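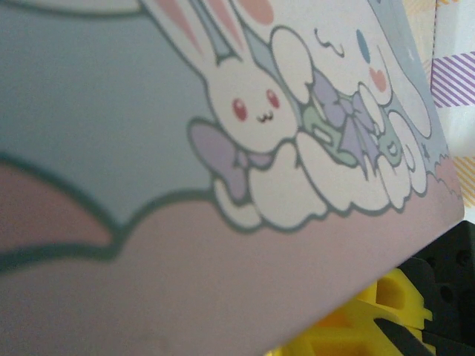

Two cartoon animals on a white cloud against pink and blue.

I went to the Pulldale open day on Sunday expecting to be sold something, and I was. Pulldale used to train conscripts in gas drill and now trains anyone who will pay, mostly fire crews and people from chemical plants. Malwood runs it under contract. Once a year they open the gates, lay on a tea van and tell the public how well protected it is.

The tour starts in a lecture hut. Urho Harju, who was introduced as head of training, gave us 20 minutes on nerve agents with slides. He knows his subject. He explained persistence properly, he was clear on the difference between breathing the stuff in and getting it on your skin, and he did not pretend that a paper mask would help. Then came the slide with the big claim, which was that Pulldale had put 674 people through its decontamination course "with a full pass rate". I asked what you had to do to fail. He said the course was assessed continuously. I asked again and got the same answer in a different order.

From the hut you walk down to the washing line, a row of tents where a casualty is stripped, rinsed, checked and sent out clean at the far end. Four young men in suits did a demonstration with a dummy. It took them 44 minutes from first tent to last. For one dummy, who weighed next to nothing and didn't struggle. The brochure talks about towns and stadiums. I would like somebody to do the sum in public, with a real crowd, at night, in February, when half of them won't take their clothes off for a stranger.

Satish Salian came with me. He spent years servicing gas detectors for a water company and has less patience than I have. What interested him was the Trorus, the hand-held detector Malwood has bought for every team. We were shown it finding a simulant on a square of cloth, and it beeped at once. Satish asked if they could try it next to the generator, with the exhaust blowing across, and the lad holding it looked round for permission and didn't get it. "Not set up for that today." They had a generator, they had the detector, and the two were standing a few yards apart.

I am not saying it doesn't work. I am saying we watched it pass a test chosen by the people who bought it, and I have sat through enough of those in uniform to know how they are chosen. In my day the instructors always knew which hut had the gas in it.

The best part was the Royer building, which isn't on the leaflet. It is the old gas chamber, brick, low, with the original benches, and a retired storeman will unlock it if you ask him. He had a cupboard of respirators going back decades and let us handle them. He also told us the filters in the present store are counted every month, but he hadn't seen one opened and tested since he left the payroll. He may simply be out of touch. I did put it to Mr Harju on the way out and he said he would come back to me by email.

Practical notes for anyone going next year. Parking is in the lower field and it was soft. The lecture runs at 2 and fills up, so do that before the tents. Tea was fine, the bacon rolls had gone by noon. Ask for Royer at the gate, and if you have a question about the pass rate, please ask it again for me - no email so far.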